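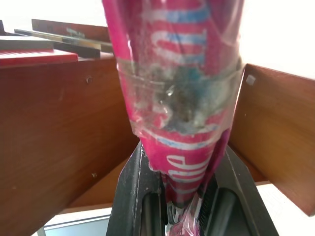
Week 3: Packaging and the Shelf

Instructor: Sze-wing Man
Reading: Shenoy, chapter 2

A package has to protect the product, carry the required information, and help a shopper find it. Most design arguments come from the second and third jobs competing for the same surface.

Terms for this week

Primary package: the layer that touches the product.
Secondary package: the layer that groups or covers primary packages.
Facing: one unit visible at the front of a shelf.

Case: the Pekanville store test

The Pekanville store carried 3000 items. Fung-ping Au moved one line of crackers from knee height to eye level and left the price alone. Sales were logged through July. Compare her results with the Lamcombe store, where the crackers stayed put — the table is on page 70 of the course packet.

Points to review

Color is read before words at walking distance.
Type size should be checked at arm's length and again from across the aisle.
A second facing usually adds less than the first.

For next class

Write 2 pages on a package you use at home. Bring a printed copy.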